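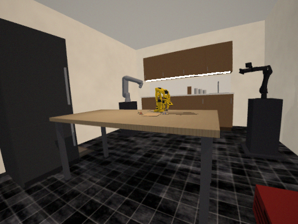

The Pugh kitchen in simulation, with the yellow arm on the table, the gray arm behind it and the black arm at right.

Arm comparison moves to the second round

The first round of the arm comparison is finished, and the results are on the shared drive in the Pugh folder. We ran 207 trials in the simulated kitchen, split among three arms. Each one had to pick up a small item from the long table, move it to a marked spot and let go without knocking anything over.

Jhun Dimaculangan set up the kitchen and wrote the trial scripts. The gray and black arms are on pedestals on the floor, and the yellow one is mounted on the tabletop. We left the mounting heights alone for this round. Several people asked for the pedestals to be adjustable, and that will be possible in the next version of the scene.

The yellow arm was the easiest to work with. Being on the table, it has a short reach to anything near its base, and its motion planner rarely had to try twice. Its trouble is with flat things. The thin board gave it more failed grasps than all the other items put together, mostly when the fingers came down at a slant and pushed the board along the wood. Kenneth Soriano tried a slower approach and got a small improvement.

The gray arm was steady but slow. It did well on upright items and had no collisions with the cabinets. We lost 6 of its trials to a bad joint limit in the model file, which has been corrected. Those trials are marked in the results and should be left out of any averages.

The black arm is the one with the Nodholm gripper. Grip strength was fine on everything we tried. The problem was reach. From where its pedestal stands, the far half of the table is at the edge of what it can do, and the wrist has to turn in ways that take a long time to plan. Moving the pedestal closer should help, and Jhun will test two positions before we settle on one.

Controllers

All three arms used the same position controller, with default gains. We also ran a short side test of the force controller from the Prakadham group on the yellow arm only. It handled the board better, but it also stopped early in about 5 trials when the fingers touched the tabletop. The stop threshold is probably too low for contact with a hard surface. Kenneth has written to the group and will pass on what they say.

Second round

The second round adds the countertop by the sink as a place to put things down. Items will go from the table to the counter, so reach will matter more than it did this time. The canisters will stay as obstacles. We will keep the same scoring, except that a dropped item will now count as a failure even if it lands on the marked spot.

If you want a gripper included, send the model file and the finger dimensions to Jhun by 19 February 2026. Please check that the collision shapes are closed before you send it. Two of the files we got last time were not, and the fingers passed straight through the table.

Hardware trials at Pirndale are planned for July, using whichever two arms score best.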